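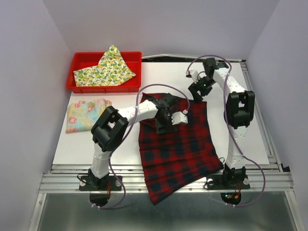
Kiltholm Home Forum > Laundry and Linens > Cloth napkins and kitchen towels: fold or basket?

tamarack_jo
22 Sep 2018
We gave up paper napkins in March and now own 18 cloth ones plus all the kitchen towels. They come out of the dryer in one heap and I end up folding on the counter for far too long. Different sizes, different fabrics, nothing stacks. Do you fold everything the same way or sort first? The drawer is 11 inches deep front to back.

pelhamgrid
Sort first, by size only. Forget about the fabric. Lay the biggest one flat, fold in half twice, and use that as your guide for the rest. If a small one needs only one fold to match, give it one fold.

oatmeal_sweater
I don't fold napkins at all. They go in a shallow tray on the shelf and people take one. They get wrinkled the minute you use them anyway.

pelhamgrid
Fine for six napkins. With 18 plus towels the tray overflows and the ones on the bottom never get used.

oatmeal_sweater
Ours holds plenty. I just wash more often.

quilt_and_kettle
Check that your plaids are still square before you blame your folding. I have a big plaid cloth from Vindlow that pulled crooked in the first wash and it will not line up edge to edge no matter what I do. What helps is following the printed lines and ignoring the hems. The fold looks straight from the top and the uneven part goes inside.

tamarack_jo
That explains one of mine. I kept refolding it thinking I was doing it wrong. Is there any way to get it square again?

quilt_and_kettle
Pull it corner to corner on the short diagonal while it's damp, then dry it flat. Works on cotton. Didn't do much for my linen ones.

dunmore42
I disagree about ignoring fabric. Thin printed cotton slides off a stack of terry every time. I keep two piles, thin and thick, and file them upright in the drawer so I can see the prints. Fold in half, then in thirds. Mine stand up fine in a drawer about like yours.

pelhamgrid
Upright works until you take out half of them and the rest fall over.

dunmore42
Put a bookend in. Or a cereal box cut down.

tamarack_jo
Tried it tonight. Thin ones upright with a cut-down box, thick towels flat on the other side. The drawer closes. The crooked plaid is too big for the drawer either way, so it's going on the table as a cover for now.

oatmeal_sweater
Glad it fits. I'm keeping my tray.

quilt_and_kettle
If it's going on the table, wash it cold from now on and skip the dryer. Mine got worse each time.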